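Nondero sells furniture loan book to Cillach, with few details

May 23, 2018

Nondero, the investment firm based in Grodness, has agreed to sell its book of small business loans to Cillach, a private lender that has been buying up this kind of debt for the past 2 years. The two sides announced the deal in a joint statement that ran to four paragraphs and left out the price.
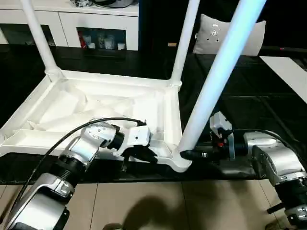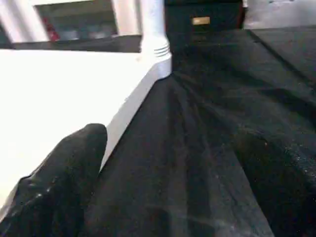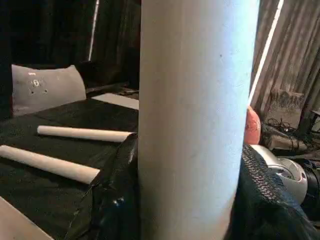

A white plastic chair on a black tabletop, top, and two views with dark fabric.

The book is made up of 989 loans, most of them to furniture makers, fitters and small workshops. Nondero began lending to the trade through its Lã fund, which was sold to investors as a steady earner with little risk. How steady it has been is hard to say. The fund's last full report gave a return before costs, and the figure after costs was not published.

Cillach says the purchase is "a natural next step" and that borrowers will see no change to their terms. That promise covers the length of each loan and the rate now being charged. It does not mention fees, and a spokesman for Cillach would not say whether the charge for early repayment will stay as it is. Firms that took out loans expecting to clear them early may want to read their agreements again.

Nondero, for its part, says it is selling from a position of strength. It said much the same when it closed its property arm, and again when it cut the minimum stake in Lã to 3,000 pounds to bring in smaller investors. Those investors have been told they will be paid out "in an orderly manner" once the sale is complete. They have not been told how much they will get, or whether the firm will take a fee for handling the payments.

The statement says 11 staff will move to Cillach with the loans. Nondero declined to say how many work on the fund today, so there is no way of knowing how many are being left behind.

The sale is due to be completed in September, if lenders to both firms agree. Investors in Lã do not get a vote. A letter setting out the main points will be sent to them before then, Nondero said, though it would not give a date.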